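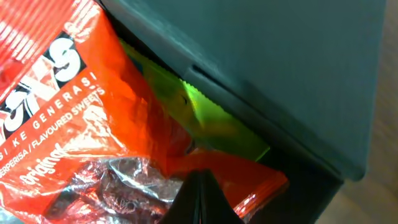 Zolavach parallel gripper with narrow fingers: review after 46 days

I bought this gripper in September to replace the older Medness model on our small arm. Our work is picking mixed groceries, and this means sweets, packets and boxes which stand close together. The Medness fingers are wide, and for single boxes I still like them. In a full bin they were a problem, as they could not enter between two items without pushing both.

The Zolavach fingers are black and thin at the tip, like a wedge. They go well into a small gap. I made the same test with both grippers: 38 picks from a crowded bin, only soft bags. The Zolavach dropped 2 of them, the Medness dropped many more and I stopped writing it down.

Crinkled candy bags are the hardest item for me. The plastic moves before the finger touches the sweets inside, and sometimes it folds over the finger. Then the gripper reports "closed on object", but it holds only a fold of the bag. I solved this partly with a slower closing speed — the value 37 in the Rutinico controller was the best for us. With the factory value I would not try bags at all.

The wrist camera mount is included in the box, and it is good. The view is close, so you see the fingertip and the printing on the bags. Shiny wrappers give white reflections and our detection does not like them. I turned the lamp to the side and it became better, but not perfect. My colleague Lorne Lachance prefers the Kasprzak mount, which sits higher and sees more of the bin. I tried it also, and I lost the fingertip from view too often.

What I did not like: the manual is short, and the cable comes out on the wrong side for our arm. The screws for the fingers are very small, please keep some spare ones.

I give four stars from five. For hard boxes only, you can save the money and stay with wide fingers.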